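Prutgate Beauty Counter - Hygiene and Stock Check
Date: Wednesday, January 22, 2025
Checked by: Valentin Barbier

1. Testers
Lipstick testers wiped down and capped - OK
Disposable applicators in reach of every tester - NO
Comment: Jirka lip tint stand had none left. Refilled from the back stock during the check.
Mascara testers dated on the base - OK
Comment: 4 were past the replacement date and have been thrown out. Please write the opening date larger, the marker rubs off.

2. Expiry and batch codes
Sheet masks - OK
Sunscreens - see comment
Comment: 6 tubes of Dresance daily sunscreen expire before the end of the season. Moved to the front of the shelf. Do not reorder until they are gone.
Cushion compacts and refills - OK
Batch codes match the delivery note - OK
Comment: Jacquet delivery was 400 units, all boxes sealed.

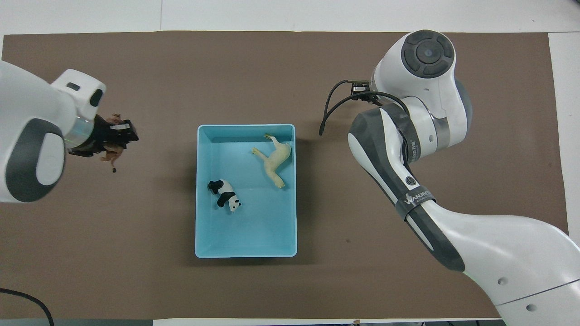 Panda and cream-colored animal figurines in a light blue bin.

3. Brushes and sponges
Demo brushes washed after each customer - OK
Sponges single use only - OK
Brush cleaner topped up - NO
Comment: Bottle nearly empty, same as in October. Add it to the weekly order so it stops being forgotten.

4. Storage
Stockroom temperature log filled in - PARTLY
Comment: Two days missing. The creams looked and smelled normal, but the log has to be complete.
Nail polish and remover kept away from the heater - OK

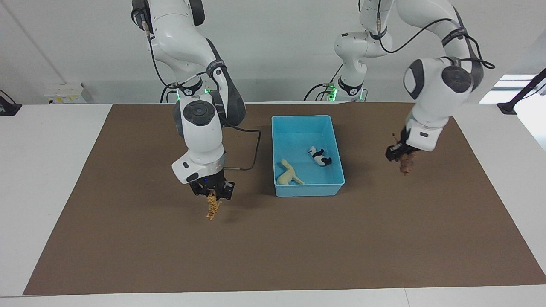
The remover cabinet closes properly now but the label on the door is peeling. New label needed, with the flammable symbol on it.
Heavy boxes on lower shelves - OK
Stock count on file - OK, 1,987 items

5. Customer information
Ingredient lists available in English - OK
Patch test notice displayed - NO
Comment: Notice was behind the hand cream display - moved next to the register.

Follow-up: brush cleaner, temperature log, cabinet label.
Signed: V. Barbier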